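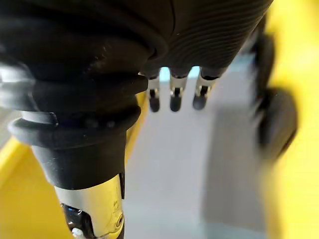 Sixten Söderlund wrote in to ask whether tyre shine is OK for getting dust off black ribbed rubber. Short answer no. Goes greasy, grabs more dust, and you'll be back at it by September.

Cleaning black rubber folds and scuffed gloss plastic

You need: soft paintbrush, two microfibre cloths, dish soap, plastic polish, 4,000 grit pad if it's bad.

Rubber first. Dry brush, along the grooves not across. Get right down between the folds. Then a cloth barely damp with soapy water, wrung out hard. Wipe, second cloth, leave it to dry. Smudges that are still there get another go with the same cloth - no solvents, no metho, it dulls the colour to grey.

Now the plastic. Blow the grit off before you touch it, otherwise your just making more swirls. Work with the ribs, lenghtwise, and fold the cloth over an old card to reach the channels.

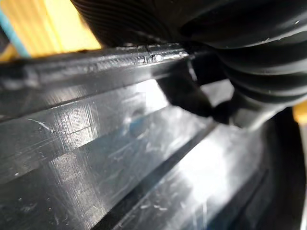
Scuffs and nicks near the end of the raised edge.

Fine scratches: polish, small dab, light pressure, buff. Chips and nicks won't polish out. Knock back any sharp bits with the pad, wet, few strokes only, then polish over. Do a test patch somewhere hidden first.

Updated 2026-07-16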